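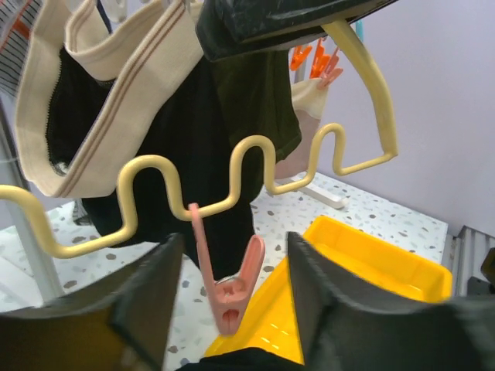 *Pink clothespin on a pale yellow hanger rail.*

# The Jemon Travel Communion Set

Hi, I'm Bayu Liem, and I make church things in a small workshop in Giltville. I started out mending kneelers and hymn boards for my own parish, and then the parish up the road in Rivby asked, and well, you can guess the rest!

The Jemon is the set I get the most letters about. It's made for home and hospital visits, so everything fits in one zip case that goes in a coat pocket (a big coat, I'll admit). My friend Pascual Painemal took the very first one on his Wednesday rounds and came back with a long list of complaints, mostly to do with the lid. I changed the lid.

## What you get

- 4 small stainless steel cups
- a lidded box for the bread
- a screw-top bottle with a spare washer
- a folded white linen cloth, hemmed by hand
- the zip case, in black or dark green

The cups are plain. People do ask me for a cross on the side, and I can engrave one, but please say so when you order and allow another week.

## Looking after it

Warm water and a drop of dish soap for the cups and bottle. Leave the bottle open overnight before you pack it away. The linen can go through a normal wash and hang on the line, and I iron mine while it's still a bit damp. Don't put the case in the machine. I did that once and the zipper has never forgiven me.

## Ordering

The item number is 1370 for black and 1008 for green. If you only need cups, ask for 3449 and tell me how many. I sell through the Bozkurt church supply counter in Giltville, or you can write to me directly and I'll mail it out.

Orders for Easter need to reach me by the first week of March, please! I do all the packing myself in the evenings, after seven, and the kitchen table only holds so much.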